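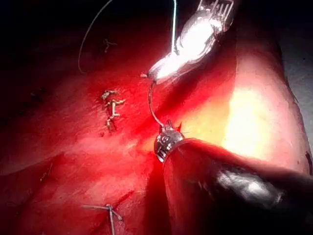
By Rosaura Echeverri
March

49 shares
2 comments

My grandmother could mend anything, and I can barely get a button to stay on a shirt. So when my neighbor Sandra Sowerby asked if I wanted to come along to her mending night in Brararden, I said yes before I had time to get scared.

They meet over a hardware store, 10 people at two long tables, and everybody brings something with a hole in it. I brought a gray cardigan (my favorite, chewed at the elbow by moths) and a pair of jeans I'd given up on. Sandra took one look at the jeans and laughed out loud. Then she handed me a needle that was way too big and told me to start anyway!

Darning is basically weaving. You run your yarn up and down across the hole, then you turn and go over, under, over, under until you've made a little patch of cloth. I pulled too tight and my elbow puckered like a raisin. Jannik Gerlach, who was fixing a tent at the other end of the table, came over and showed me how to leave a tiny loop at each turn so the yarn has room to shrink in the wash.

I ripped it out and did it again. By nine o'clock I had a lumpy orange square on a gray sleeve, and I was so proud I wore it home under my coat.

The jeans are going to take longer. Sandra says the knee needs a proper patch from behind, and she has a bag of old denim she's been saving since her kids were small. I'm bringing snacks next time.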